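Asante publishes kitchen handling rules for robot grippers

July 19, 2025

Good news for anyone who works with grippers in home kitchens: the Asante working group has put out its first set of handling rules, and they are free to read and refreshingly short. The whole text runs to 2677 words, in plain language, and you can get through it over a cup of coffee.

The rules cover clearing and sorting on a kitchen counter, the kind of job that sounds easy until you try to write down what a good result looks like. Items are split into 3 classes – rigid, soft and filled. Each class gets its own page on grip width, closing speed and where the jaws should make contact. A carton counts as filled unless the operator has logged it as empty, so it gets the slow close and a side grip every time. Cloths, nets and other floppy things go in the soft class, where the rule is to pinch near one end and lift before moving sideways.
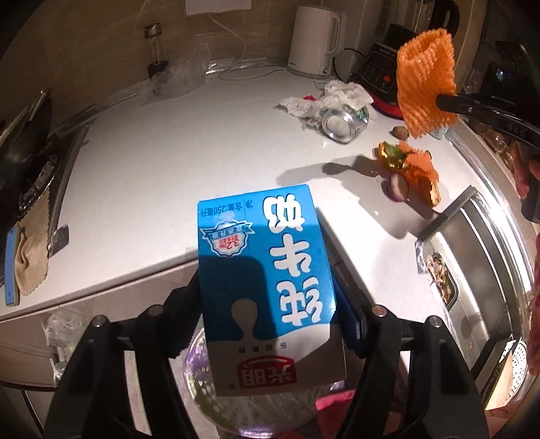
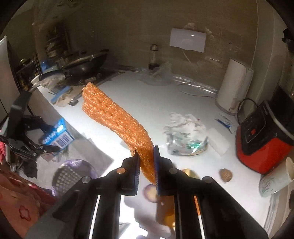

Zedero, which has been running the draft in its own test kitchen since spring, wrote to us that the soft class caused the most arguments and that the pages on it are still too thin. The company would like to see a separate rule for anything that stretches, and it wants the lift height given as a fixed number instead of "clear of nearby objects." It also said its operators picked up the filled class in a single morning and have had no complaints about it.

There is plenty more to like. Counters are supposed to stay cluttered during a run, with food scraps and packaging left where they are, so that results say something about a real kitchen. Hobs have to be switched off at the wall, and cords must be kept out of the path of the arm. Jaw pads get wiped down between food items and non-food items, and the wipe goes in the log. Failed grips go in the log too, which is a lovely change from the older Prallis checklist, where a second try simply replaced the first.

Labs that want to be listed as following the rules need to send in 2000 logged grips, spread over at least three kitchens. Zostari is handling the sign-ups and will open the form in August. Comments on the text can be sent in the same way, and a revised version is planned once the first logs have been read.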